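Preguntas frecuentes sobre los cuartos pequeños

Última revisión: 2 de diciembre de 2023

En Tinura alquilamos cuartos por horas en el edificio Kestusano. Las preguntas que siguen nos llegan por correo casi todas las semanas, a menudo con mayúsculas.

¿Cómo de pequeños son?
Pequeños. Si al leer «cuarto pequeño» ha imaginado un salón con modestia, bórrelo. Caben una mesa, unas sillas y las personas que hayan venido a hacer algo concreto. El aforo es de cuatro y lo dice el cartel de la puerta, que casi todo el mundo lee al salir.

¿Puedo ver el cuarto antes de reservar?
Sí, cualquier mañana laborable, avisando el día anterior. La visita dura lo que se tarda en girar sobre uno mismo.

¿Cuánto cuesta?
78 euros la media jornada, con luz, calefacción y wifi. La hora suelta tiene otro precio y se consulta por correo. No hacemos descuento por usar solo la mitad de la habitación, aunque agradecemos la creatividad de la propuesta.

¿Hay luz natural?
La hay, y en los días claros sobra. La ventana es lo mejor que tenemos y también el origen de la mayoría de las quejas. Quien se pone de espaldas a ella queda a contraluz en las videollamadas, como un testigo protegido. Lo más cómodo es trabajar de lado, con la mesa pegada a la pared.
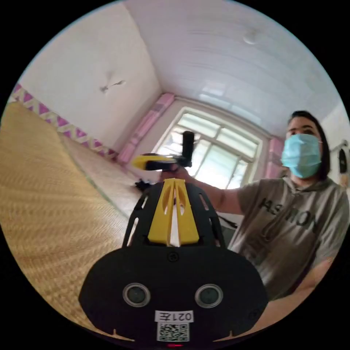
Una clienta habitual nos escribió en octubre que ella giraría la mesa del todo y se pondría de cara al cristal, que así ve bien lo que tiene en las manos y no se le cansan los ojos. Añadía que el consejo de la pared solo se le podía ocurrir a alguien que se pasa el día contestando correos. Tiene parte de razón. Para trabajo manual, de cara a la ventana; para pantallas, de lado.

¿Se puede mover el mobiliario?
Todo menos el radiador, que está atornillado por motivos que a estas alturas deberían ser evidentes. Devuelva las cosas a su sitio al terminar. Hay un plano pegado detrás de la puerta, y la mesa que aparece en él es la misma que hay en el cuarto, por mucho que en el dibujo parezca más grande.

¿Qué ropa llevo?
La que quiera. En verano, manga corta: el sol entra sin llamar y no tenemos aire acondicionado. En invierno la calefacción la gradúa el edificio según un criterio que llevamos años intentando entender, así que conviene venir por capas.

¿Puedo llevar mascarilla? ¿Puedo pedir que la lleven los demás?
A lo primero, por supuesto. A lo segundo, pídalo a su propio grupo con la antelación suficiente para que no se entere en la puerta. Nosotros no ponemos norma ni las repartimos.

¿Cómo se ventila?
Abriendo la ventana. Entre reserva y reserva dejamos el cuarto abierto un rato, y si al llegar lo encuentra fresco — alguno ha escrito «glacial» — ya sabe por qué. Ciérrela al irse. En noviembre se nos llenó el suelo de hojas y de agua, y de las hojas todavía aparece alguna.

¿Puedo traer herramientas o aparatos propios?
Sí, si caben por la puerta y no echan humo. Tiene dos enchufes junto a la mesa y uno más al lado del interruptor. Traiga alargador, porque el que prestábamos se lo llevaron.

¿Se puede comer dentro?
Café y algo que no gotee. El arroz caldoso quedó excluido después de un debate muy breve.

¿Y si necesito más sitio?
Pregunte por la sala Virnus, en la planta de arriba, o por la Gebreyes, que tiene dos puertas y ninguna cierra bien. Las dos se reservan con tres días de antelación.

¿Puedo cancelar?
Hasta la víspera, sin coste. El mismo día se cobra la mitad, también si ha descubierto al abrir la puerta que el cuarto era pequeño.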